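Thread on unit pricing labels, the small print under the shelf price. I spent part of December going through 383 of them at the grocery store in Jenbridge and want to write down what I found before I lose the notebook.

1/ A unit price is the shelf price divided by the quantity. The arithmetic is trivial. The trouble is the denominator, and who picks it.

2/ In the Jenbridge store, pasta sauce is priced per ounce on one shelf and per pound on the shelf under it. Same category, same aisle. You can convert, 16 to 1, but the label exists so that you don't have to.

3/ Paper goods are worse. Per roll, per sheet, per 100 sheets, per square foot. "Per roll" tells you very little when the roll length isn't fixed. 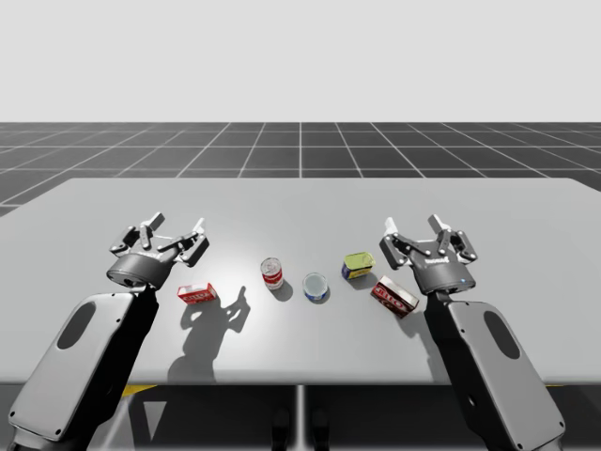 Five grocery items in a row.

4/ Multipacks: the label sometimes divides by the number of packs and sometimes by total weight. Durrani crackers had both on the same shelf tag, one for the single box and one for the bundle. The bundle looked more expensive until I did the division by hand. It was cheaper.

5/ Drained weight. Canned beans are priced on net weight, liquid included. Two cans with the same net weight can hold different amounts of beans. I have no fix for this one short of a strainer and a kitchen scale.

6/ Concentrates. Flulier dish soap is priced per fluid ounce, as is the thinner one beside it. Price per wash would be the useful number, but then somebody has to define a wash.

7/ Sale tags. When an item goes on sale, the yellow tag covers the regular one. The old unit price is hidden and the new one is often missing. Eldana Tefera pointed this out to me and I went back and checked – she's right.

8/ Type size. On the tags I measured, the unit price is printed 3 mm high. The shelf price is several times that. Bottom shelf labels are tilted up in some aisles and flat in others. Flat ones can't be read standing. 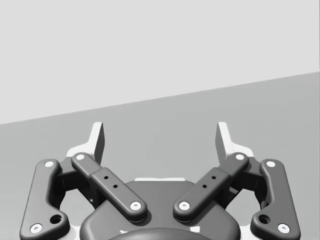 Gripper, gray surface, gray wall.

9/ Darius Manole asked whether an app solves this. Partly. Nultis has a list of 2,000 products with the units normalized, and it handles ounces to pounds fine. It doesn't handle sheets, and it goes by list price, so anything on sale is wrong.

10/ What I'd change, in order: one unit per category, posted at the end of the aisle. Unit price on every sale tag. Same type size for both prices.

11/ Correction to 4/: the bundle was cheaper per ounce only. Per box it came out the same, as the bundle boxes are slightly larger. Thanks to Virgil Surdu for rechecking.

12/ Spreadsheet is going up once I've cleaned the produce rows. Loose produce by the pound is fine. Bagged produce "each" is not.

We use cookies to improve your experience. Accept all | Manage preferences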